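Bedspread

A bedspread is the top cover of a bed, the one that goes over the blankets and pillows and hangs down at the sides. I've been writing these household entries for years and this is the one I get the most letters about, so let me try to be clear!

People mix it up with the coverlet, and I don't blame them. A coverlet is the smaller of the 2 - it stops a little way below the mattress and leaves the pillows out (at least in the shops I know). A proper bedspread goes nearly to the floor. My gran called both of them "the counterpane", an older word that you still hear now and then.

Most of the ones I've owned were cotton. Candlewick has tufts in rows and sheds all over your jumper, while matelassé looks padded but is woven that way on the loom. Printed spreads are lighter and easier to wash, and flowers have always been the favourite, roses above all. The old Prulta catalogue I keep by my desk lists 60 printed patterns, and 11 of them are roses in one colour or another - the pink ones went through more reprints than I can follow.

Duvets pushed bedspreads out of a lot of homes, mine included for a while. I went back to one in November after a very cold fortnight and haven't changed my mind (it goes over the duvet, which purists hate).

See also: Counterpane, Eiderdown, Quilt, Valance

Last edited 30 Jun 2019

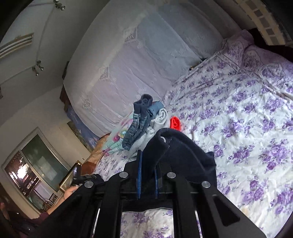

A white bedspread with a purple rose print, with clothes on top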